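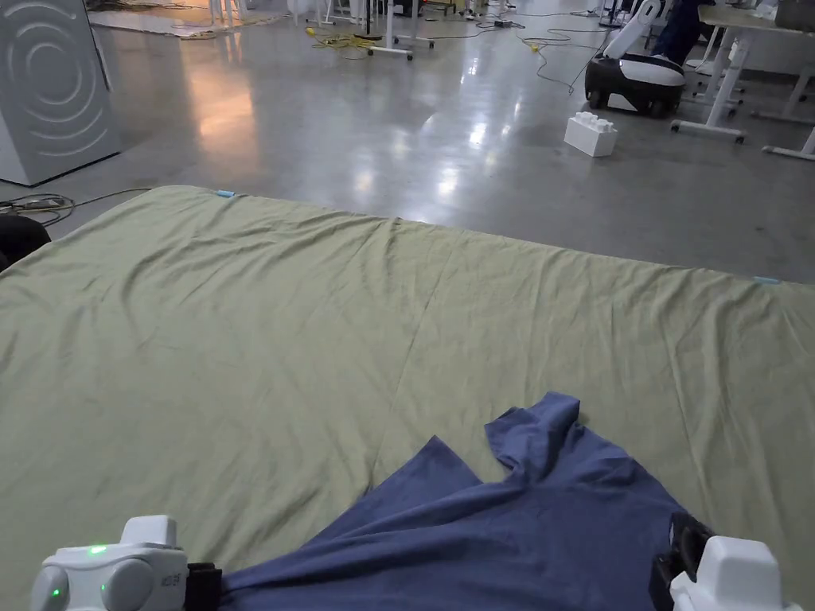

My view of robot open days is that most of them are arranged the wrong way round. Visitors are taken to the finished thing first, given a wave or a handshake by it, and sent home with a bag. The Goel workshop in Colham did it differently in February, and I think other firms should copy it. The part I remember best was a blue T-shirt lying in a heap on a pale green sheet, with a hand-held gripper pinching the edge of it. The mobile robot was further back on the concrete floor, beyond the cables. I spent most of my afternoon at the sheet.

Madhu Prajapati, who was running the demonstration, told us that a person works the grippers and the machine learns from the record of what that person did. The project is called Gokavum. It had 2964 goes at handling clothes on file when we visited, and she expected to throw a good many of those out. I asked why. She said people get tired and start doing it badly, and a robot will learn bad habits as readily as good ones.

I had a turn. You squeeze, the fingers close, and you find that a shirt is an awkward object when you can't feel it. Pick it up by the wrong bit and the rest hangs in a lump. I do this at home every week without thinking, and I was poor at it. It took me 4 minutes to get one shirt into a shape I would have accepted from a child.

Search this site
Enter keywords
Go

There is an argument against showing the public this kind of thing. A man in our group made it on the way out. He said it looked like a lot of bother over washing, and that if he were putting money into the firm he would sooner not have seen it. I understand that. I still think he was better off for knowing. If a company tells you its machine will fold your sheets by next spring, you are entitled to ask how many people spent how many hours teaching it, and what they were paid.
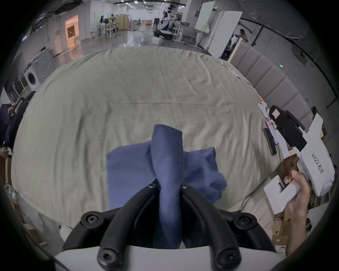
Colham Quarterly, No. 54, p. 30

Pay did come up, and the answer was thinner than I would have liked. Sunee Onsri, who trains the new starters, said they work in short shifts with breaks and that nobody is asked to do the same cloth all day. She would not give an hourly rate. Her tools are marked by hand in black pen, one of them "VR03" with the characters for "right hand" after it, and I liked that more than anything in the printed leaflet. It looked like a place where people had a job to get on with.

I have been to the Skivlow show twice. It has better lighting and better coffee, and both times I came away knowing less than when I went in. The robots there were kept behind a rope and did one thing well. At Colham I watched people hold a cloth in a pair of black fingers, with a washing machine against the wall and humanoid robots further down the room, and I left with a fair idea of how far off the useful version is. My own guess is a long way.

Goel says it will open the doors again if enough people ask. I would ask, and I would bring up the hourly rate.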